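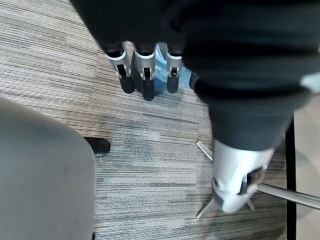

A robot hand holding a piece of blue plastic over a carpeted floor.

Every few weeks a ministry somewhere announces that its forces have brought down a drone. We get a place name, a type of aircraft and a promise that footage will follow. The footage usually shows a dot, a flash and some smoke. Most newspapers print the claim with the word "said" in it and move on.

I think that is no longer good enough. In the Wumbei border dispute the two sides have between them claimed 42 drones shot down since May. Wreckage that an outsider could examine has been shown for 7. The rest may well be true. Air defence crews do hit things, and parts fall in places where no reporter can safely go. But a reader has no way of telling a good claim from a bad one, and both armies know it.

Florante Magbanua, who edits the Drekitz bulletin, has argued that papers should hold back any claim until there are serial numbers or clear pictures of the airframe. I would not go that far. A claim is news in itself, and people living under the flight paths need to hear it early. 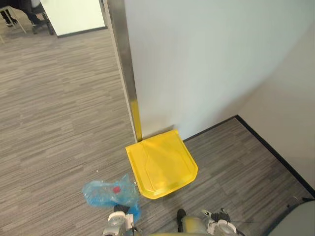

Yellow dustpan at the foot of a white wall panel, office corridor.

What I would ask for is a running record. When a paper reports a shootdown, it should say how many earlier claims from the same source were later backed up. One line at the foot of the story would do. The Surix archive already holds 2927 military statements from the region, sorted by date and place, so the work of gathering them has mostly been done.

Spokesmen will complain that this treats them as liars. It only treats them as a party to a war. They can improve their score whenever they like by letting someone look at the wreckage.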